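The last bench of the year

31 Dec 2020

I had one job today, which was to get the kitchen bench clear before midnight. This was meant to be symbolic. Other people write resolutions or jump in the sea. I was going to wipe down two metres of white laminate and greet the new year with somewhere to put a cup of tea.

We moved to Veteden in June, and I have not seen the whole bench since. It came with the unit: white top, light timber cupboards over it, pale grey walls, a stainless steel sink down the far end. The agent called it a galley. I called it small, then signed anyway, and we started covering it up that same afternoon.

The grown-up clutter I can manage. The bottles live by the sink and always will, and the dish rack sits over the sink on the grounds that there is no other place in the unit for a dish rack. My trouble is the other kitchen, the toy one, which was supposed to stay in the lounge room and has been annexing mine a carrot at a time.

It began with a box of play food from Ramasamy, the toy shop near the station, which had it marked down to $5.95 — sorry, 595 points, on a loyalty card I had been feeding for years without knowing what it was for. I thought I was getting something for nothing. Then came the felt things, and then a bag of odds and ends from the Mekau market that nobody in this household will admit to buying.

By mid-morning I had washed up, shifted the toaster and felt quite good about myself. I went to hang out a load of towels. When I came back, lunch had been served.

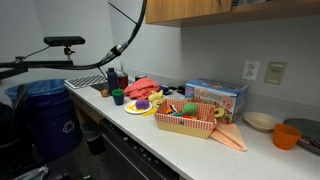
Lunch on the bench. Please note the banana has its own dish.

I do admire the presentation. The purple ball gets a white plate to itself, or nearly to itself, with something yellow sliding off the side. I take it for an eggplant. It could be a plum. I have eaten it as both and been corrected each time. There's a little round brown thing keeping company with the bottles, and I'd call that a potato, though I wouldn't put money on it.

The gingham basket was my idea, I'm sorry to say. It's cardboard, red and white, very picnic, and the theory was that everything would go in the basket and the basket would go away. Everything does go in the basket. The basket goes on the bench, right in front of the box that says FOOD in enormous letters, in case any of us were wondering.

As for the pink cloth, it's the one I'd put out for the wiping down. I consider that a comment on my progress.

I looked up storage on the Kovon website, which offered me 122 results for "toy organiser", most of them larger than the toys. One was rated for 2000 wears of the hinge. I closed the tab and ate some felt.

It's now after nine. The carrot is in the basket, the basket is on top of the fridge, and I have cleared a patch by the wall big enough for one mug and half a plate of cheese.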